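Chapter 7
Teaching by Hand: The Class Breakfast Project

Updated 6th August
By the Billovcombe Course Writing Group

In Chapter 6 you wrote each motion as a list of positions. That works for a peg and a hole. It does not work well for food. Rice sticks, bread crumbles, and a spoon turns in the fingers while it is being moved. A list of positions that was right on the first try is often wrong on the second.

This chapter takes another route. You will hold a gripper in your own hand, do the job yourself, and keep a recording of what the gripper's camera saw and how the fingers moved. The recordings then become training data for an arm that has the same kind of fingers. The class project, called Trarico, runs through Chapters 7 to 9 and ends with a shared demonstration in December.

What you should know already

You should be able to read a position and a rotation from a log file (Chapter 3) and explain why a camera has to be calibrated (Chapter 5). If the second one is hazy, do the Priseck worksheet again before going on. Most of the bad recordings turned in by last year's class came from calibration mistakes.

Words used in this chapter

Demonstration: one complete recording of a person doing a task, from the first move to the last.
Episode: a demonstration that has been checked and trimmed.
Fiducial marker: a printed square pattern whose size is known, used to work out where a part is. On our grippers, markers on the finger mounts are used to find how far the fingers are open.
Policy: the program that takes in camera views and gives back the next motion.

How much data

Each team records 200 demonstrations of its chosen task. Last year the whole class handed in 3275, and 542 of those were thrown out during checking. The usual faults were a hand over the lens, a marker out of view, or a task stopped halfway. One team, Szabó, lost almost 98 in a single afternoon to one loose camera bracket. Tighten yours at the start of every session.

Choosing a task

Your task should take less than a minute and have a clear end. "Make breakfast" is too big. "Move the spoon to the bowl" is about right. Write the end condition in one sentence and have another team read it. If they have to ask what you mean, write it again.

Two people can work at the same table, each with a gripper. Agree first on who moves and who waits. Keep the objects the same for the whole set, but change their places between demonstrations. A policy trained with the toaster always in one spot will have trouble when somebody moves it.

Figure 7.1 The Trarico table from one gripper's camera. The rice cooker is open between the near fingers, and a second gripper at the right holds a wooden spoon.
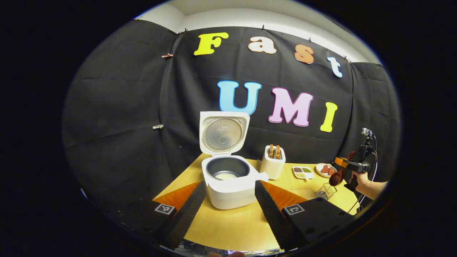 7.1 Setting Up the Gripper

Before recording anything, check the three parts that move: the fingers, the trigger, and the camera bracket. Open and close the fingers fully five times and watch the opening value in the log.

Questions about this chapter: Billovcombe Course Writing Group, Course Office | All rights reserved | Back to top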